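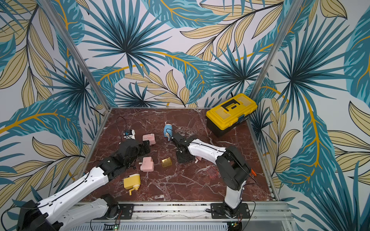

Operators at two of the 17 sites running the Tomar two-arm bench cell had asked the same thing, Fadwa Fahmy reported: why did an arm keep closing its gripper after the stop had been pressed?

Costum has now traced the fault and is asking all customers to install a controller update before using the cell again with anyone's hands inside the enclosure.

The fault lies in how the stop signal is passed between the arms. If both grippers are moving when the stop is pressed, the second arm can carry on for up to 300 milliseconds. The limit in the manual is 104. One operator at the Clostham workshop had a finger pinched in February while clearing small parts from the table. She was not badly hurt and was back at work the same afternoon.

"The stop should stop both arms, and it didn't," said Aarti Kashyap, head of product safety at Costum. "We should have found this in testing. Our tests only pressed the stop with one arm moving."

The update sends the signal to both arms directly. Costum ran it through around 200 stops at its Jevum test room with both arms under load, and every one came in under the limit.

Cells with the older relay board also need a replacement cable, supplied free. Until it is fitted, customers should switch off at the wall before reaching in — the pause button is not enough.

Customers who have not had a letter by the end of the month should contact Shuk-fan Lo at the Costum service desk.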